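About Us
Posted in: Our Company, Safety and Good Practice
September, by the Plesar office

Plesar is a small company in Pistville. We write working rules for robots that share a room with people, and we check if these rules are followed. Our customers are mostly kitchens, care homes and small laboratories where a robot has to move cups, trays and similar things from one place to another.

We began as the testing room of Plurkeo, a maker of arm controllers. After some years the testing room had more visitors than the sales room, and it was decided to make a separate company from it. We still rent our rooms from Plurkeo, but we do not sell their products and we do not take a payment for recommending any product.

What we do

The large safety standards are good and we ask every customer to read them first. But they are written for the whole industry, and a person who works beside a robot on a kitchen counter has more simple questions. Where may I put my cup? Who clears the counter? When must I stop the machine? Our work is to answer such questions in plain words, on one sheet of paper if it is possible.

Our main document is called the Sadeghi Counter Rules, after the street where our first office was. The present edition has 72 rules. Each rule was tried at our own counters before it was printed, and 561 remarks from customers were read for this edition. Some of the rules are very short:

- Know what is on the counter before the robot moves.
- Leave clear space between the item to be moved and any other item.
- A tray starts empty, unless the task says otherwise.
- Look at the light. A shadow over the work area is written down in the record.
- Crumbs are wiped away before the first run.

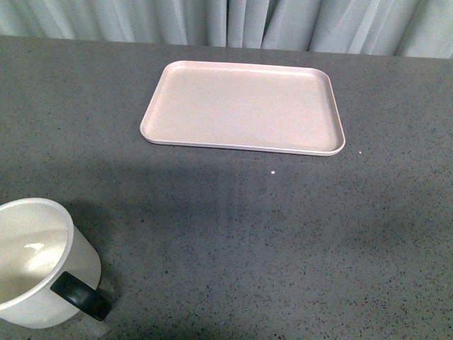 Pink tray and white mug on a counter, with open space between them.

The rule about clear space is the one which customers discuss with us the most. They feel that it wastes the counter. We understand this, and in a narrow kitchen we will measure together with you and find a distance that your staff can keep on a busy day. A rule that is kept only when the inspector comes has little value to us.

How we work with you

A first visit takes one morning. We watch the work and do not interrupt it. After this we send a written report, and you have time to answer before anything is final. If you wish to have our certificate, we make 100 test runs at your place with your own cups and trays. All runs are recorded, also the bad ones, and you receive the complete record.

Until now we have given 594 certificates. A certificate is valid for one year and can be withdrawn if the counter or the robot is changed without telling us.

Our rooms are open for visitors each Thursday afternoon. Please write to the office before you come, so that we can prepare a place for you at the counter.

Recent from Plesar
- Changes in the new edition of the Counter Rules
- How to write a stop procedure that everybody can read
- Light and shadow in the work area: what to record
- Open Thursday in Pistville: how to find us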